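How to clean a fabric-covered desk screen

Fabric screens collect dust long before they look dirty. The weave holds it, and the flecked colours most offices choose hide it well. A screen that has stood next to a busy desk for a year will usually give up a surprising amount of grey fluff the first time you go over it.

You will need a vacuum cleaner with a soft brush head, two white cotton cloths, a bowl of lukewarm water and a mild washing-up liquid. Don't use coloured cloths, as the dye can come off on pale fabric.

Start by taking down anything pinned or clipped to the screen. Vacuum from the top edge to the bottom in straight, overlapping strokes, with the suction on low. Do the edges last, using the corner of the brush. If the screen stands against a painted wall or a smooth desktop, wipe that too, or the dust will go straight back into the cloth.

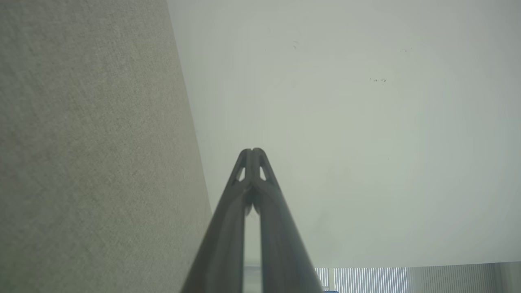 Speckled beige-grey fabric with a fine weave, next to a pale, smooth surface.

Next, look for marks. Stand to one side so that the light falls across the weave, and check the area at hand height first.

For a mark, mix 3 ml of washing-up liquid into 300 ml of water. Dip a cloth, wring it out hard and dab from the outside of the mark towards the middle. Don't rub, as this roughens the threads and leaves a patch that shows more than the stain did. Go over it again with the second cloth, dampened with plain water, then press with a dry part of the cloth.

Leave the screen upright until it is fully dry. Overnight is best. Keep heaters and hairdryers away from it, since many screens have a glued core.

Ink and old coffee may need two or three goes. If a mark is still there after that, ask the supplier whether the cover can be taken off. On the Jimden screens we have at Grutomville it can, but the older Rajput ones are stapled and have to be cleaned in place.

Vacuum once a month after that. January is a good time for the full clean, while the desks are quiet.

Vsevolod Shevchuk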